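Shared workshop's block-stacking arm has yet to leave the simulator

2020-07-17 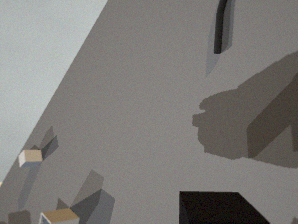 A shared workshop in Gretton says it is close to having a home-built robot arm that can tidy blocks on a bench by itself. So far the claim rests on a computer simulation, and there are good reasons to wait before believing the rest.

The project, called Dotora, was started in January by members of the Rarnovance workshop. The plan is an arm with a two-fingered gripper, cheap enough for a hobbyist to put together at home, that learns to pick up small blocks and place them where it is told. The group has set itself a parts budget of 3000 pounds, covering the motors, the frame, the gripper and a second-hand computer to run it all.

According to a progress note put out by the workshop, the arm in the simulator completed 100 pick-ups in a row without a drop. The note calls this "a major step towards a working machine". It does not say how many runs were tried before that one, whether the blocks began in different places each time, or what counted as a drop.

Those are not small details. A simulated block has exactly the weight and grip the programmer gives it. The bench is flat because someone typed in that it was flat, and the motors do what they are told unless someone has taken the trouble to make them misbehave. A real arm made from bought-in parts sags a little when it reaches out. Its joints have play in them, its cables snag, and rubber finger pads pick up dust and start to slip.

The workshop accepts some of this. Its note says the team has begun to vary the friction and the weight of the blocks between runs, and that results were "slightly lower" once it did. No figure is given for how much lower. Asked for one, the workshop said it would publish the full results when the hardware was ready.

When that will be is hard to pin down. The first timetable had a real arm moving within 12 weeks of the January start. That date has long gone. The workshop blames late deliveries and the closure of its premises in the spring, and few people who have tried to order anything this year will argue with that. But the closure does not explain why the gripper design has been changed twice, or why the software was written around a set of measurements for fingers that have still not been made.

The motors are another open question. Dotora's parts list names a geared unit from Ostermann, a small supplier, for the shoulder joint. The list gives a price and a delivery time but no test result for the joint under load. The shoulder carries the weight of everything beyond it, and on a low-cost arm it is usually the first thing to disappoint. The workshop says it has 2 of the units on a shelf and will test them once a mounting plate has been cut.

There is also the matter of seeing. In simulation the program is simply handed the position of every block, correct to a tiny fraction of a millimetre. The real arm is meant to find them with a camera. Shadows, including the one thrown by the arm itself, can hide a grey block on a grey bench or make a patch of bare surface look like something worth grabbing. The progress note gives this part of the job a single line: "vision to follow". On many projects of this kind it takes up most of the work.

None of this makes the simulation worthless. Trying out movements on a screen costs nothing but time, and it has probably saved the workshop from breaking a few things. A wrong move that would bend a real finger can be wiped and run again. The group has also promised to share its files free of charge, which would let other people check the work, although only the arm's basic shape has been put online to date. The control program and the settings used for the run of 100 have not.

Members who put money in were told they would be able to book time on the arm. The workshop says that offer stands, and that nobody has asked for a refund. It would not say how much of the budget has been spent, beyond describing the figure as "on track". With the frame, the mounting plate and the fingers all still to be made, that phrase could cover almost anything.

Safety has had little attention as well. An arm strong enough to lift its own gripper at full stretch is strong enough to trap a hand, and a shared workshop is a busy place with people reaching across benches. The plans show a stop button but no guard, and the notes do not say what the arm does if the computer freezes halfway through a move — whether it holds still, goes limp or carries on. The workshop says a written procedure will be in place before anything is switched on.

The next stage, as set out by the group, is to bolt a single joint to a bench and drive it with the same commands used in the simulator. If the joint ends up where the program says it should, the rest of the arm will be built around it. If it does not, the simulated joint will be changed to match the real one and the pick-up runs will have to be done again from the start.

That is a sensible test, and it could have been done months ago with one motor and a piece of scrap board. Until it has been, the arm's perfect record belongs to the simulator. The workshop has not given a date for it.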